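ok so I finally did the thing where you try to cook from one old community cookbook for a whole month. thread, because my sister is tired of hearing it

The book is from Dremdale, where my grandparents lived. Spiral bound, orange cover, put together by the ladies at the grange in the seventies. My grandma's copy has no back cover and the whole pie section is stuck together with what I'm going to assume is corn syrup

First thing you learn: 225 recipes and a LOT of them are the same casserole. Can of soup, bag of noodles, something crunchy on top. The crunchy part is where people showed off. Potato chips, cornflakes, crushed pretzels. One lady used cheese crackers AND almonds and I like to think she was talked about

Second thing: they leave out so much. "Bake until done." At what temperature, Doris? In what pan? There's a coffee cake in there that never tells you when to add the eggs. They're in the ingredient list and then you never hear from them again

(I put them in with the butter. It was fine. A little flat in the middle but I ate it for breakfast two days in a row so clearly I coped)

The winner so far is the Valdovinos family green chile stew on page 100. Pork shoulder, potatoes, way more garlic than anybody else in that book was using. I made it in July with every window open like a crazy person and I'd do it again tomorrow

The loser is the lime gelatin with the shredded carrots and the mayonnaise. I tried to be open-minded! I really did! My sister took one bite and went and stood on the porch for a while

I posted about the book on Geststead a while back and a woman named Araceli Cortés messaged me to say her aunt is in it. Her aunt is Montserrat Alvarado, who has the sweet empanadas AND the pickled jalapeños, so basically two of the best things in there

Araceli told me the empanada recipe in the book is wrong. On purpose!! Her aunt left out the anise because she didn't want the neighbors making them as good as hers. The family has been laughing about it for 40-some years

So of course I made them both ways. The book version is a perfectly nice pumpkin empanada. The anise version, I had to put the plate in another room

We've been trading pages ever since. She sent me a scan of her aunt's handwritten tamale card and it says to bake the leftover masa at "300 until it smells right" which, ok, same energy as Doris, but I trust this one

Next up is the bread chapter — I've been putting it off because I kill yeast just by looking at it. Lunar (the cat, she's 14, she has opinions) likes to sleep against the warm bowl so at least one of us is excited

If you have one of these church or school or grange cookbooks in a box somewhere, go dig it out and tell me the weirdest recipe in it
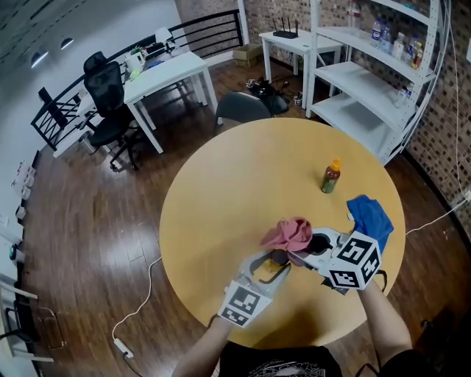

and please, if your grandma left an ingredient out of something, ask her now. I still don't know what mine did to her rolls and I've tried potato water, milk powder, and bacon grease. The bacon grease was close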